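Notebook, bench 2, table sorting
8/19/26

Really good session! Crisanto on the leader arms, me on the pedals and the save key. Task is the Skutano sort: crockery and cutlery off the table and into the three bins, going by the shape drawn on the front. Circle for bowls and cups, triangle for cutlery and chopsticks, square for plates.

239 demos saved before today, 165 more by the time we packed up. The target Rowena Tolentino set us is 930, and I think we'll get there before the Agbayani visit if the arms behave.

Marker shapes are a big step up from the printed labels we had in April. They took a minute to draw and we can redo them whenever we like. I'd like a set with the bins swapped round next, so the policy has to look at the shapes and can't just learn left, middle, right.

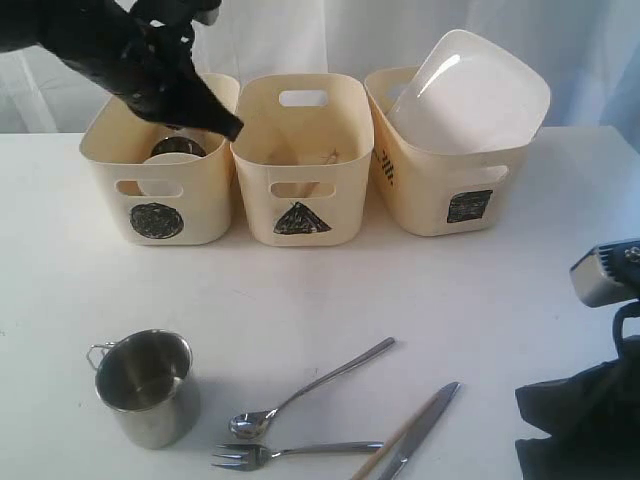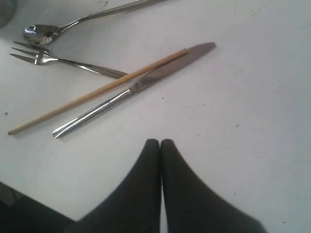 Bench view with the three bins, and wrist camera view of the cutlery.

Chopstick and knife lying alongside each other is the hard one, and I love it. Crisanto's trick is to come in with the fingers nearly shut, open them late, and take the chopstick near its blunt end. Much smoother than my way (wide open from the start, then fishing about). Please copy him when it's your turn on the arms.

Spoon: go for the neck. Fork: same, but lower the wrist a touch more or it skates.

Things to do
- Pedal sticks on release. Ask Wadby for the spare.
- Wrist exposure is still on auto. The shine on the steel jumps about during playback, so fix the value before the next batch.
- Throw out any demo with a pause longer than 2 seconds. Crisanto has a list.
- Try the mug earlier in the order. Its thin handle makes a lovely grasp if you come at it square.
- Copy everything to the Hatard drive before anyone retrains.

Playback of the last batch is running as I write and the motions look so clean. Can't wait to train on these!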